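A Conversation With Birutė Stankevičius, Program Director, Andolska Fund

Birutė Stankevičius joined the Andolska Fund as a program officer and was appointed program director in April. The Fund makes grants to independent living organizations in 8 counties, and its board recently approved a move to multiyear general operating support.

"Our grantees were writing the same report four times for four different funders," Ms. Stankevičius said. "We asked them which parts of the process helped their work. The answer was very little of it."

Under the new guidelines, organizations with annual budgets below the state median may apply with a two-page letter. The Fund received 59 letters in the first cycle. Each applicant that was invited to a second conversation received a stipend of $4,000 for staff time, whether or not a grant followed.

Ms. Stankevičius credits the stipend to Xóchitl Pacheco, who chairs the grants panel. "Xóchitl had sat on the other side of the table for many years. She knew what a site visit costs a small office."
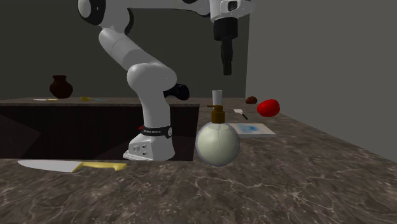
The Fund's newest area of interest is assistive technology in the home, and Ms. Stankevičius described it with some caution. "Our panel has asked to learn before it spends," she said. Members have been reading proposals that range from door openers to kitchen aids. "My first question concerned the person who has to live with the equipment. Residents will be paid members of the review group from the start."

Guidelines for the next cycle will be mailed to current grantees first. Asked what she would change, Ms. Stankevičius named the declination letter. "Applicants deserve a telephone call, and we are now making those calls."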